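Omby folding table, white: my review after one winter
Posted 2024-04-20

I bought this table in November from the Kandia web shop, and I wanted to use it for some time before I write anything. Most of the reviews I read before buying were written on the day when the parcel arrived, and they say mainly that the delivery was fast. My delivery was also fast. But a table is a thing you learn slowly, so I hope my text will help somebody who is still comparing.

I paid 35 pounds for one piece. First I took only one, for testing, and later I ordered another, so now we have two of them. They live in a big shared workspace where the furniture is moved very often. One day a table is needed by the window for papers, and the next day it must stand at the wall with boxes on it. A normal desk would be too heavy for this kind of life.

Opening it is simple. You lay it on its top, you pull out the legs on one side until the lock falls into its place, and then the same on the other side. The first time I did not push the lock far enough and one side came down a little when I leaned on it. It was my mistake, but I think the instruction paper could show this better. It has only small drawings and no words. Now I always wait for the click. Please put a blanket or some cardboard on the floor before you turn the table over, as the top takes marks easily.

The weight is good for me. I am not a strong person and I can carry it alone through a door, if the door is already open. Up the stairs I prefer to ask for help, mostly because the table is wide and I cannot see my feet.
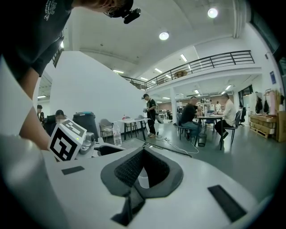 The colour was a question I thought about for too long. Omby sells the table also in dark brown, and brown would hide the coffee rings. In the end I took the white top with the black legs and I am glad of it. The workspace has a white ceiling and a light grey floor, and with the grey chair in front the table looks calm and quite tidy, even from the other end of the room. Small things are easy to find on it too. If you leave something red on the top, as somebody did, you notice it from far away, and I have already saved a few pen caps and keys in this way. People still put their water bottles on the floor beside it, and for this habit I have no solution.

About the cleaning. Dust goes away with a dry cloth. Tea and coffee go away with warm water and a drop of washing-up liquid, if you do it on the same day. Once a blue marker pen stayed there over a weekend and I still can see the line when the light comes from the side. The producer writes that you should not use strong cleaners, so I have not tried any, and I decided to live with the line.

How steady is it? For writing, for reading and for a laptop it is steady enough. When two people work on it and one of them uses a rubber, the other one will feel it. I would not put a sewing machine on it. Last month we had four full boxes of paper standing on one of the tables for several days and the top did not bend in a way that I could see, but I was more relaxed when they were gone.

Before this one I had the folding table from Navarro, which I used for three years. The Navarro was stiffer, this I must say fairly. It was also much heavier, and its lock was a small screw which was always getting lost. At the same time I looked at a Malico table with adjustable height. It was nice, but it cost more than both of my Omby tables together and I did not need the height.

What I miss is a handle. There is none, and when the table is folded you must hold it under the edge, where it is not comfortable for the fingers after a longer walk. Also the rubber feet. On one table a foot fell off in the second week. I glued it back and it has stayed, but I check it from time to time. I wrote to Kandia about it and they offered to send me a new foot, which was kind, although it arrived in the wrong size.

The height is the usual one for a desk, and my office chair goes under it without a problem. If you are tall and you like to cross your legs, try it in a shop first, as the bar between the legs is in the way of the knees when you sit at the short side.

I give it four stars from five. I would buy it again for a workspace, for a market stall or for guests at home. For a person who needs one desk which stays always in the same place, I would save a bit longer and look for something heavier. If anybody knows where to find the rubber feet in the right size, please write it in the comments.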